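Workshop notebook, Covbridge room
March 9, 2010

Continuing from the previous page. The banner for the march to the county building is now in its second version, and I write down what was changed so that Grigoris does not have to ask me again by phone.

The first banner was sewn from two bed sheets and it behaved like a sail. At the Ovside rally in August we had four people on it and they were pulled to the left all the way down the hill. Grigoris Drakos says we should cut wind holes in it. I have read different opinions about wind holes. Some people say they do nothing and only make the letters ugly. I cut small half-circle flaps in the lower part only, between the words, and I hemmed each one by hand. If they are useless, at least they will not tear.

Text of the banner: KEEP THE COSTE LINE RUNNING. We discussed for a long time if "bus" must be in it. People from outside Coste do not know that the line is a bus line. In the end we left it out of the banner and put it on the placards, where there is more place for small words.

Letters are 52 cm high. With 70 the sentence did not fit in one row, and two rows are hard to read when the cloth folds. I put the paper letters on the wall of the corridor and walked backward until the door. Everything was clear except the K, which looks like an R from far. I made the legs of the K wider.
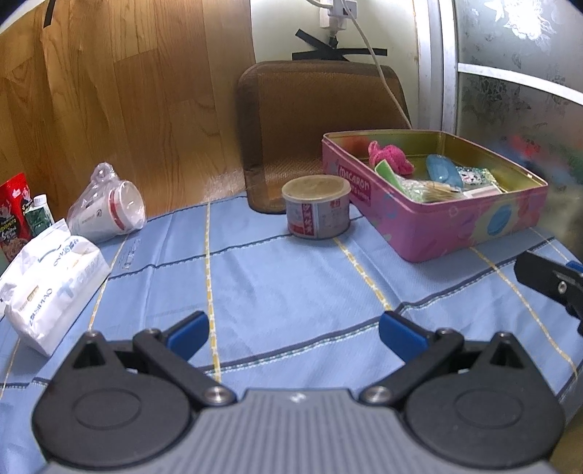 Gripper over the blue cloth, fingers open.

Paint: the cheap red one needs two coats and it goes through the cloth. Put newspaper under, and move the newspaper before it dries, or it stays glued to the back. This happened with the word LINE. I scraped what I could with a spoon. The black paint covers in one coat, and I would use only black if it was my decision, but the group voted for red.

Placards. We have 68 sticks, all sanded. The permit paper says that sticks must be wood, with no metal at the end, and not thicker than 3 cm. Ours pass. I checked the thickest ones again today, as the officer at the last march was very strict about this and two people had to leave their signs in a car. Staple the board from the front and cover the staples with tape - the tape is for hands, not for beauty.

Slogans for the placards, as agreed until now:
MY BUS IS MY JOB
NO CUTS TO COSTE
COUNCIL, TRY WALKING IT
The third one I do not like so much, but the younger people laughed, so it stays.

The sheet of chants is typed in Utix on the old computer. It prints over the margin and the last line is lost on every page. I moved the phone number of the legal helper to the top, where it should be anyway.

Still open:
- rope for the upper edge, the present one stretches
- who carries the middle pole (I cannot, my shoulder)
- ask Grigoris if the Ovside people bring their own drum or want ours
- second bottle of black, the first one is nearly finished

The poles go in the long bag with the rubber feet down.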